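Washing soccer kit without wrecking it

My two both play for Samley Juniors, so between October and the end of spring I wash a LOT of soccer jerseys. I also got talked into doing the under-tens' team bag, and I've ruined enough shirts by now to have opinions!

Mud first. Let it dry. I know you want to attack it right away, but wet mud just gets pushed deeper into the fabric. Hang everything up overnight, then take it outside and give it a good whack and a brush with an old nail brush. Half of it will be gone before you've gone near any water.

Turn the jerseys inside out before they go in, especially if there are numbers on the back. Cold wash, a bit less detergent than you think, and no fabric softener – it coats the fibers and the shirts stop breathing and start to smell (ask me about our Dullwood away game, or better, don't).
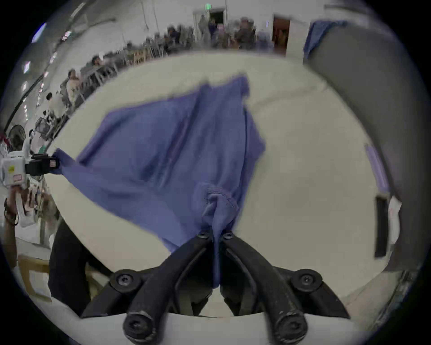

Danica Vlček wrote in to say that she soaks her goalkeeper's jersey in cold water and a cup of white vinegar for an hour before washing, and that it beats every sports detergent she has bought. I tried it on our goalie top and I'm sold. Just rinse it well, and never mix vinegar with bleach.

Grass stains are the other big one. I rub in a little dish soap with my fingers, leave it for 20 minutes and then wash as normal. Check the stain before you dry anything, as heat will set it for good. White shorts sometimes need two rounds, and our Prilen tournament pair needed three.

Shin guards: take the sleeves off and wash those with the socks. The hard part gets a wipe with soapy water and goes on the windowsill. Cleats get newspaper stuffed in them, changed once before bed. Keep them off the radiator or the soles start to lift.

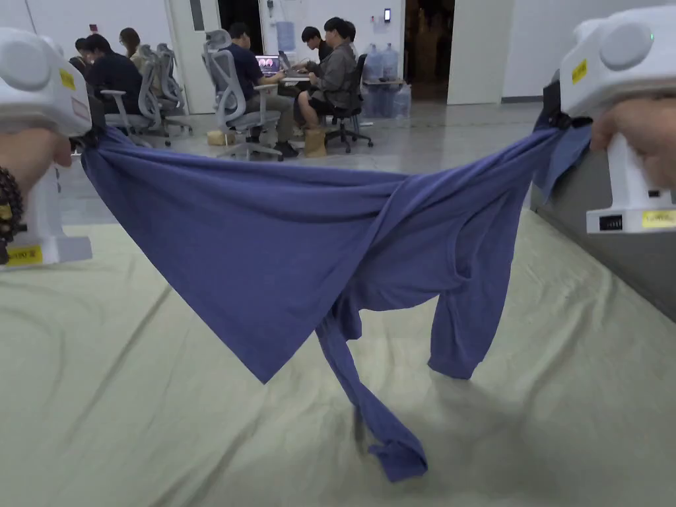
Can you put team jerseys in the dryer?
I'd keep them out of it. The heat cracks printed numbers and shrinks the collars, and they air dry overnight on a hanger anyway. Socks can go in on low if you're desperate on a Saturday morning.

One more for whoever has the team bag: write the shirt number on the care label in laundry marker. We have two shirts marked 7 and it saves an argument every week.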